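I've been putting off writing up the Zarnlow finger pad kit because I wanted a full maintenance cycle on it first. We swapped the pads on our handheld gripper in July, and the counter on our log sheet now reads 1,220 grasps. That's enough to have opinions, and mine are mostly very happy ones!

For anyone who hasn't dealt with these: the stock pads on our gripper wear at the tips first, then start to glaze, and from then on every smooth object becomes a coin toss. We used to glue strips of drawer liner over them (don't do this, the adhesive creeps and you'll be picking fuzz out of the slides for a month). The Zarnlow kit replaces the whole pad. You get two pads, a bag of screws, a little alignment gauge and a folded instruction sheet with print so small I ended up taking a photo of it and zooming in.

## Fitting them

The swap took me 40 minutes, and a good part of that was cleaning. Get the old pads off, wipe the seats down with alcohol, and spend time on the corners where dust packs in behind the bracket. I used a wooden toothpick and a lot of patience.

Start all the screws by hand before you tighten any of them. The sheet does say this, but it says it in step 9, after it has already told you to tighten two. I'd bring the pads together gently on the gauge, snug one side, check that the faces still meet, then do the other. Ours needed a second go on the right-hand pad before it sat the way I wanted.

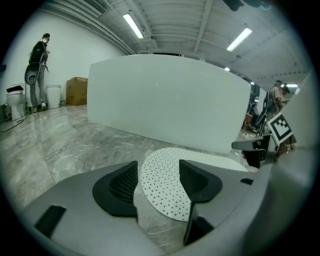 The new pads are a joy to look after. There's a textured face on each one, and a dry toothbrush gets between the bumps in a few seconds — the old smooth pads needed solvent and a lot of rubbing. Because the pads are black against the gray housing, light-colored lint shows up right away, so I catch it before a session starts. The mesh pattern on the inner face also gives you something to judge wear by: when it starts looking flat toward the tip, it's time to order. I check ours under a desk lamp, held sideways so the light rakes across.

## The tag and the calibration

A pad swap shouldn't touch your marker, but check it anyway. I brushed ours with my sleeve while reaching for the hex key and spent the next half hour convinced I'd ruined the calibration. I hadn't. Still, I now run the opening-width check after any work on the fingers: fully open, fully closed, closed on the gauge, and then the same again. The Stiton script we use for this prints the spread in plain numbers and was happy on the second try. The first try failed because I'd left the gauge in. Entirely on me.

## How they hold up

I pulled the pads at 283 grasps for a look and found nothing worth writing down. At 1,220 there's a slight polish near the tips, and one edge has a small nick from what I suspect was a box staple. Grip on glossy plastic is still excellent. Grip on thin paper is only okay, though it was only okay with the old ones too.

I also tried the softer Hinds pads before these, and they're lovely for the first couple of weeks. Really grabby. They also pick up every crumb in the building, and they tore on me at the screw holes. If you only handle clean, light things, they might suit you better.

## Gripes

- The spare screws are a slightly different length from the fitted ones. Keep them apart.
- The gauge is tiny and black. I've tied orange string to mine.
- Pads are sold in pairs only, so one bad nick means buying both.
- No torque figure anywhere in the instructions. I went with snug plus a small nudge and they haven't loosened.

I ordered mine through Gistuvus and they showed up in 5 days, well packed. A second set is sitting in the drawer already, and I'm itching to put it on our other gripper, which still has drawer liner on it.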